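Serrano Youth Football League
Coach and Team Parent Handbook: How to Report a Game Result

This page explains how head coaches and team parents report the result of a league game. It applies to all divisions, at home and away. Questions about eligibility or discipline are covered on separate pages.

Before the game

Confirm that your team's roster on the league website matches the players who will dress. Print two copies. Give one to the referee at the coin toss and keep the other on your sideline. A player whose name is missing from the roster may not enter the game, even if the opposing coach agrees.

Each team must also name one scorekeeper. The scorekeeper must be an adult and may not coach, film or work the chains during the same game.

During the game

The home scorekeeper keeps the official sheet, Form 1182. The visiting scorekeeper keeps a second sheet for comparison. Both record the following:

Time of each score and the quarter in which it took place
Jersey number of the scoring player
Type of score, including conversion attempts that failed
Time-outs used by each team
Any player removed for injury, with the time of removal

The two scorekeepers should compare sheets at the end of every quarter. If they differ, ask the referee at the next dead ball. Do not wait until the end of the game.

After the game

Step 1. Both head coaches and the referee sign Form 1182 before leaving the field.

Step 2. The home team enters the final score online within 30 minutes. Select your division, then the opponent, then Final. Do not select Final for a game stopped by weather. Select Suspended and enter the time left on the clock.

Step 3. The visiting team opens the same entry and selects Confirm or Dispute. An entry left unanswered until 9 p.m. is treated as confirmed.

Step 4. Send a clear copy of the signed form to the league office. Keep the paper original until the playoffs are over.

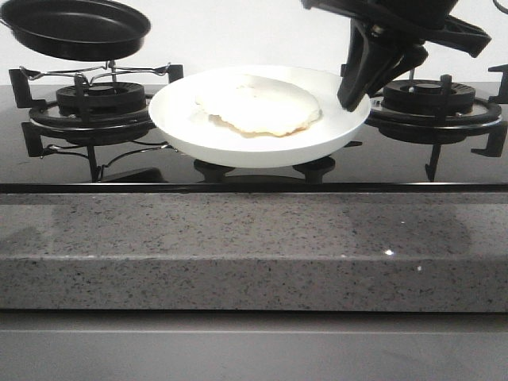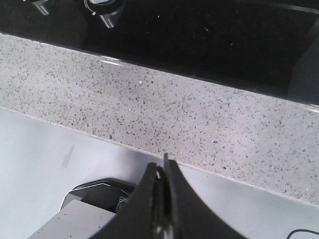
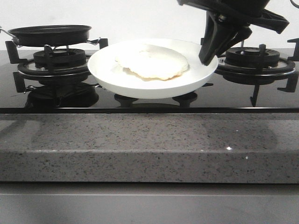 At the stove.

Correcting an error

A head coach may request a correction within 2 days of the game. Write to Signe Haugland, Director of Competition, and attach both score sheets. State the quarter, the play and the change requested. Game video may be included but does not replace the sheets.

Corrections that change the winner of a game are reviewed by Gerardo Fabbri, Supervisor of Officials, who will contact the referee. His decision is sent to both teams and is final.

Late or missing results

A first late report brings a written reminder. After 3 late reports in one season, the team loses its choice of home dates for the following April scrimmages. Teams playing at Lollurcombe Field, where phone service is limited, may report by telephone from the field office instead.

Contact

Results and forms: Gemma Gatti, league office
Website access and passwords: So-ying Chow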